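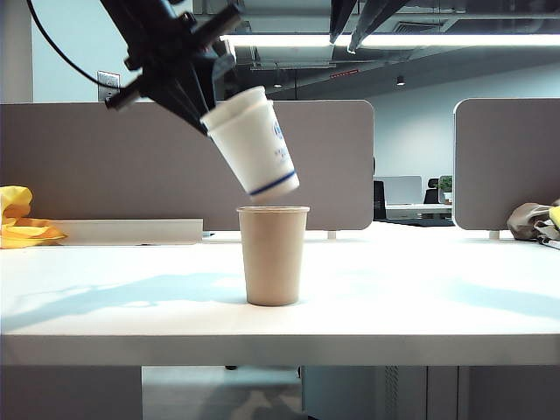

So I finally moved my coins off the exchange. It took me most of a Tuesday evening, two cups of tea and one very long phone call with my cousin Benjamín, but they're out, and they're sitting in a wallet that I control, and I feel strangely grown up about it.

If you've been reading for a while you know I've been putting this off since forever. I bought my first bit of crypto on Brorkum because that's what Benjamín used, and I left it there because the app was pretty and the little green line went up (sometimes). Everybody in the forums tells you the same thing, not your keys, not your coins, and I nodded along and did nothing. Then in July Brorkum paused withdrawals for 32 hours for "scheduled wallet maintenance" and I checked my phone so many times that my thumb hurt. Everything came back fine! Nobody lost a cent as far as I know. But I didn't like how I felt for those 32 hours, and I'd like to not feel that way again.

First I had to pick a wallet. I went back and forth between Geagea and Lomeo. Geagea is a phone app, free, and it supports pretty much every coin you've heard of plus a few hundred you haven't. Lomeo is a hardware wallet, a small thing you plug in, and it costs money, which I resented for a good week. Sveva Lo Presti from my old job has used Geagea for ages and loves it. She sent me a voice message about it that was longer than some podcasts. Her point was that I don't own enough to need a gadget, and she's probably right, but I drop my phone a lot and I also click on things I shouldn't, so Lomeo it was.

Setting it up was easier than I expected, apart from the recovery phrase. You get your words, you write them down on paper, you don't take a photo of them, you don't email them to yourself. Okay. I wrote mine out and then could not read my own handwriting on one of them. Was it "lunar" or "lunch"? I wiped the device and started over with a new phrase and printed in block letters like a kid filling in a form. Do that the first time, please.

Then came the part that made me sweat, the test transfer. You send a tiny amount first, wait for it to show up, and only then send the rest. Benjamín stayed on the phone while I did it. I copied the address, checked the first characters, checked the last characters, checked the ones in the middle for good measure, pressed send, and then we talked about his dog for a while and pretended we weren't both refreshing. It showed up in 7 minutes. I may have cheered.

The fees, though. Brorkum charges a flat withdrawal fee for each coin, so my little test cost me the same as the real transfer. For the main coins I didn't mind so much. But I also had a handful of Cliltside tokens I bought on a whim after reading one excited thread, and the fee to move them was more than they were worth! I looked at them, they looked at me, and I left them where they are. They can keep Brorkum company. If Cliltside ever does what that thread promised, I'll go back and get them in a limo.

A couple of you asked in the comments whether this means I can't trade anymore. You can, it's just slower, because you have to send coins back to an exchange to sell them. For me that's a good thing. I went back through my history and made five trades this spring that I'd describe as "bored in a waiting room," and every one of them lost money. Having to dig the Lomeo out of the drawer first would have stopped at least four.

One more thing before I forget - download your transaction history before you move anything. I didn't, and now the Brorkum export shows a bunch of withdrawals with no labels, and I'm going to have to match them up by hand at tax time. Petro Skoryk left a nice comment on my last post about keeping a plain spreadsheet with the date, the amount and what it was for. I've started one. It has two rows so far and I'm very proud of both of them.

Next I need to figure out where the paper with the words should live. Right now it's somewhere sensible, and no, I'm not telling you where, but I'd like a second copy in a different building. Benjamín has offered his house. I've seen how he treats his mail, so I'm still thinking about it. If you've got a system that works for you, leave it in the comments (the system, not the words!).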